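Cladum used-car listings

332 adverts for second-hand cars, copied from the Fultska dealer pages in January. One row per car, in cladum.csv.

Columns: make, model, year, mileage, gearbox, fuel, price, seller text. Mileage is in miles. Prices are in pounds and include VAT.
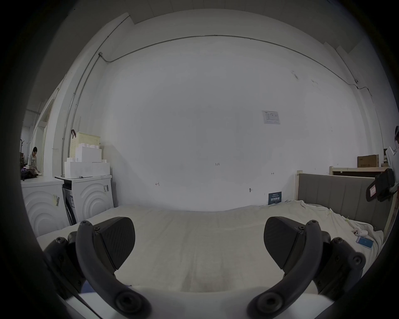
Gearbox is either manual or auto. Ten rows have no gearbox given and are left blank – please don't fill them in from the model name.

Seller text is kept as the dealer wrote it, spelling and all. Phone numbers have been taken out.

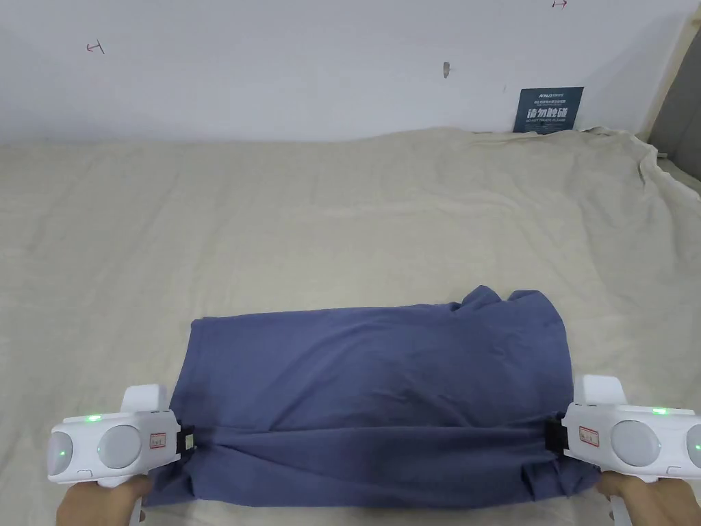 Obaidul Karunaratne wrote to ask whether the Brundance estates should be listed as vans, as the dealer sells them with the rear seats removed. They stay as cars for now, with a note in the seller text.

Known faults: two cars appear twice at different prices. Keep the lower one.

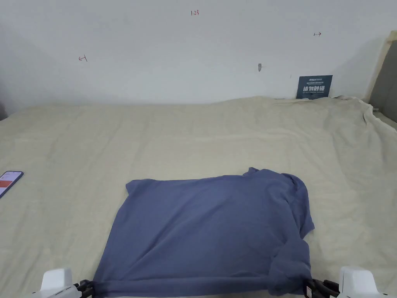
Version 2 adds the Liyanage branch. Older files won't load with the new column order.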